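Parking case thrown out over missing sign

A driver taken to court over an unpaid parking charge at the Feltside retail park has had the claim dismissed, after the judge heard the only sign at the entrance was down for most of October.

Haoran Bai had been asked to pay £100, later put up to £200 with costs. He told the court he parked at 4.40pm, was gone inside 20 minutes and saw nothing telling him he had to pay.

Colidari, which runs the car park, said there were other notices further in. Photos handed up were dark and hard to read – the judge said so twice.

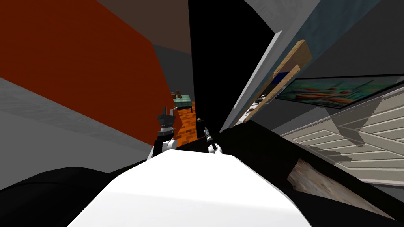

Claim dismissed. No order for costs, though Mr Bai asked for his bus fare and a mornings wages.

The court was told 1,039 charges went out at the site in the same month. Whether any of those will be cancelled wasn't dealt with. Colidari's solicitor said she had no instructions on that and would have to ask.

Two more Feltside cases were listed straight after – both put back so the company can find out when the sign went back up. Neither driver was in court.

Colidari has been asked for a coment.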